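The Brown Table

By four in the afternoon the big brown table was nearly hers, and she could have sung! She had waited all of January for it, ever since the notice went up in the stairwell at Vorkora saying that the old map room on level 2 would be opened for anyone with something to sort.

And did she have something to sort. Her grandmother had kept the shop at Emen for 50 years, and when it closed the drawers came home in boxes, every one of them a jumble of odds and ends - buttons, corks, keys to doors long gone, a thimble somebody had loved flat. She adored the lot. Her brother said to tip it all in the bin and she laughed so hard she had to sit down on the Greco box, the heavy one, full of doorknobs.

The trick, her grandmother always said, was to put out only a few things at a time. Give them some room, love, and they'll tell you where they belong. So that was the rule, a handful across the middle in any old line, and plenty of bare brown on either side to think in.

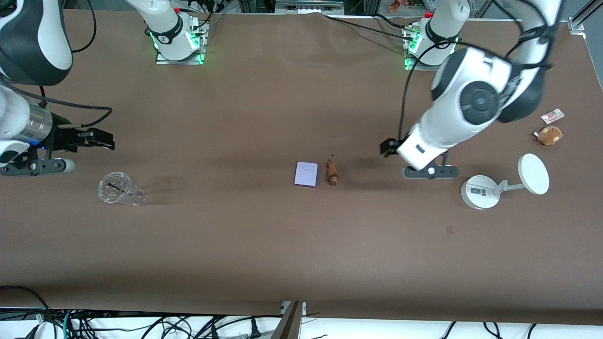
She leaned in the doorway with her tea going cold and felt ridiculously happy. It was such a good colour, that brown, like the paper Gran used to wrap parcels in, and even the plainest little thing looked important on it. What a treat, to have a whole evening of deciding! The keys could go in the Nivilell tin. The thimble was coming home in her pocket.

She rang her brother. "Bring the other boxes," she said. "And bring biscuits - the good ones."

"How many boxes?"

"All of them," she said, and went to put the kettle on again.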